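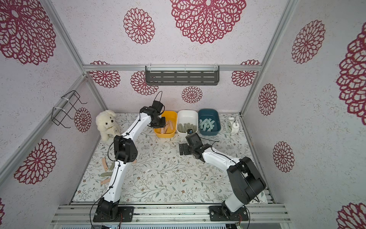 Red flower rosettes on a light gray ground, with a vine print underfoot.

Traston's wallpaper and print fair returns to the Pollura hall on Friday, with over 60 stalls booked. Doors open at 10 and entry is free. Last June's fair drew 941 visitors.
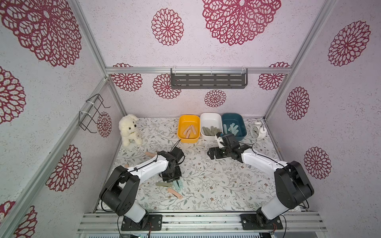
Organizer Tsz-kin Fang said floral patterns make up most of this year's entries. Large medallions are popular again with home decorators. Red on a pale wall, with thin gray-green vines on the floor, is one pairing of the kind buyers ask for. Talks begin at 2.

We use cookies to improve your visit. Accept | Settings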